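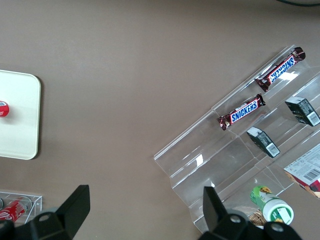
Snickers bars on a clear tiered stand

Section 3: Setting up Tever for an online summer class

Use this section if you are registered for at least one online class at Mellulthorpe College and have your student number and temporary password. If you have not registered yet, go back to Section 2.

Before you start

You need a laptop or desktop computer. The Tever phone app shows grades and messages, but quizzes do not open in it. Have your student ID card within reach.

Signing in for the first time

1. Open the Tever sign-in page and choose Student.
2. Type your student number with no spaces. Leave off the letter at the end.
3. Enter the temporary password from your registration email.
4. Choose a new password when asked. It must have at least 12 characters.
5. Select Save, then sign in again with the new password.

Note: Temporary passwords expire after 22 days. If yours has expired, select Send a new one under the password box. The new one replaces any earlier email you received.

Caution: Five wrong tries will lock the account until the next morning. The help desk cannot unlock it sooner.

Adding your class

6. On the home screen, select My Classes, then Summer.
7. Find your class by its four-digit code. Weather and Climate, for instance, is 1532 in the catalog and is listed under Science — not under Geography, where it was until last March.
8. Check the instructor name. Classes with more than one section share the same code, and the only difference on this screen is the instructor.
9. Select Add. The class moves to the top of your home screen.

If you see "Hold on account," you have an unpaid fee or a missing form. Select the word Hold to see which one. Transfer students from Braltness usually need to send a final transcript.

Setting your time zone

10. Select your name in the upper right corner, then Preferences.
11. Under Time Zone, pick the place where you will be living during the class. Students who are moving partway through the summer should change this setting the day they arrive.
12. Select Save. Due times on the calendar change right away.

Caution: Work is due at 11:59 p.m. college time. Changing your time zone changes how the due time is shown to you. It does not give you extra hours.

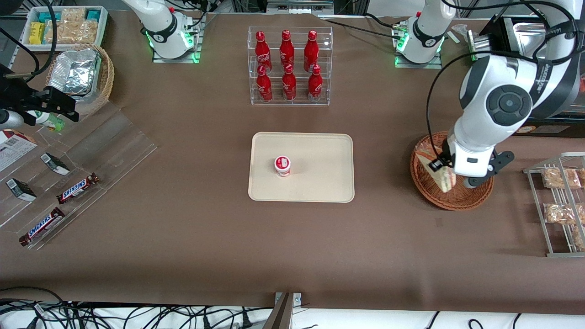

Running the quiz check

13. Close all other programs and browser tabs.
14. Open your class and select Quiz Check.
15. Allow the microphone when the browser asks.
16. Answer the practice question and select Submit. A green bar means the check passed.

If the bar stays gray, reload the page once and repeat steps 14 through 16. If it stays gray a second time, write down the error number. Error 743 means the browser is out of date. For any other number, contact the help desk.

Getting help

Sofia Kontogiannis handles sign-in and password problems. Alaric Kowalczyk handles holds and transfer credit. Both are in the Vlachou Building, Room 22, from 9 a.m. to 4 p.m., and both answer messages sent through Tever. Put your student number in the subject line.

Continue to Section 4 to order textbooks.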